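Projeto Emau: controlo de chorão e reposição de vegetação dunar
Relatório intercalar de progresso, para o Fundo Nollow
Período: de setembro a fevereiro

Ponto de situação

Segue o intercalar, mais curto do que o anterior. Estamos em plena época de plantação e a equipa anda no terreno quase todos os dias. As tabelas completas vão com o relatório financeiro.

Em resumo: arranque de chorão terminado nos setores norte e centro. Setor sul a meio. Plantação de estorno começada, atrasada três semanas em relação ao cronograma. Passadiço por fazer, ver abaixo. Orçamento dentro do previsto menos na rubrica de transportes.

Arranque de chorão

Setor norte fechado em outubro. Arranque manual, como previsto na candidatura, sem herbicida. O material ficou a secar em pilhas na crista da estrada velha, com as raízes para cima, e depois saiu para o aterro. Duas pilhas foram espalhadas pelo temporal de novembro e tivemos de apanhar tudo outra vez. Dois dias perdidos.

Setor centro: mais difícil do que constava do levantamento inicial. O tapete de chorão tinha até 22 cm de espessura na zona da depressão, com camada de matéria morta por baixo que também convém tirar, senão o estorno não agarra. Retirámos a maior parte. Ficou uma faixa junto à vedação poente onde a inclinação é forte e preferimos não mexer antes de haver paliçada.

Setor sul: feita a metade de cima. A outra metade depende do acesso pelo parque de estacionamento, fechado por obras da junta. Prometeram abrir em março.

Há rebentação nova no setor norte, pouca, quase toda em volta das estacas de marcação. Segunda passagem marcada para abril. Na candidatura estava só uma passagem; o custo cabe nas horas que sobraram do levantamento topográfico e pedimos que aceitem a transferência.

Paliçadas

A Desmet entregou o material em dezembro, com os postes mais curtos do que a encomenda. Foram devolvidos e substituídos sem custo, mas o atraso vem daí. Estão montadas 16 fiadas, todas entre o norte e o centro. A areia já subiu bastante nas primeiras, as que apanham o vento de noroeste de frente. As de trás praticamente nada, como era de esperar nesta fase.

Três fiadas ficaram mal orientadas (erro nosso na leitura da planta, não do empreiteiro). Corrigimos duas. A terceira fica como está, está a acumular areia na mesma e mexer-lhe agora estragava mais do que resolvia.

Recolha de semente e viveiro

Semente de cardo-marítimo, cordeirinhos-da-praia e feno-das-areias recolhida em setembro, na praia de referência, com autorização. Limpeza e secagem feitas na sala de apoio, armazenamento em sacos de papel com etiqueta de lote e local. Germinação boa no cordeirinho, fraca no cardo. O cardo precisa de frio e a primeira sementeira foi feita cedo demais. A segunda está a portar-se melhor.

No viveiro há 251 tabuleiros, contagem de janeiro. Nem todos vão a tempo desta época. Os de cardo ficam de certeza para o outono que vem.

Rega: o sistema gota-a-gota avariou em janeiro durante um fim de semana prolongado e perdemos alguns tabuleiros da bancada de cima. Já tem alarme.

Plantação de estorno

Começou em janeiro em vez de dezembro. Molhos de três a quatro caules, enterrados fundo, compasso mais apertado na frente de mar e mais largo para trás. As plantas vêm de divisão de touceiras da própria duna, para não trazermos material de fora.

Primeira avaliação de pegamento só em maio. O que se vê até agora é animador, mas em janeiro e fevereiro choveu bem e isso disfarça muita coisa. Não queremos adiantar percentagens antes do verão.

Pisoteio continua a ser o problema maior. A corda foi cortada em dois sítios, sempre no mesmo atalho para a praia. Pusemos ramos secos a tapar e resultou melhor do que a corda. Placas novas encomendadas, texto curto, sem multas nem ameaças.

Monitorização

Transectos: 10, todos com a leitura de outono feita. A de primavera fica para fins de abril. Perfis de areia tirados mensalmente, falta o de dezembro por causa do mar.

Os dados passaram todos para a plataforma Rirkura, incluindo os das fichas antigas em papel. Deu mais trabalho do que pensávamos, havia coordenadas em dois sistemas diferentes. Ainda estão por validar os registos de aves do setor sul. O acesso de leitura para o Fundo já foi pedido, deve chegar por correio eletrónico nos próximos dias.

Desvios e pedidos

Passadiço: o parecer da capitania não chegou. Sem parecer não se lança a consulta. Se vier até abril ainda se faz antes da época balnear; se não vier, propomos passar para outubro e prolongar esta ação, só esta, até ao fim do ano.

Transportes: acima do orçamentado, por causa das viagens extra ao aterro. O chorão molhado pesa muito e fizemos mal as contas na candidatura. Pedimos reforço a partir da rubrica de divulgação, onde há folga.

Divulgação: duas sessões na escola e uma caminhada guiada, esta com pouca gente, chovia. O folheto está em revisão. Falta a versão em inglês.

Pagamento: a segunda tranche ainda não entrou. Agradecemos que confirmem se falta algum docmento da nossa parte, porque a fatura da Desmet vence no próximo mês. 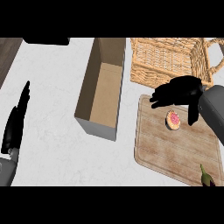
Próximos passos

Março: metade de baixo do setor sul, se abrirem o acesso. Fechar plantação de estorno no centro.
Abril: segunda passagem no norte, transectos, validação das aves.
Maio: avaliação de pegamento e envio dos resultados ao Fundo Nollow, juntamente com os perfis de areia que estiverem prontos nessa altura.
Junho: placas e cordas revistas antes dos banhistas. Relatório seguinte em setebro.

A coordenação do Projeto Emau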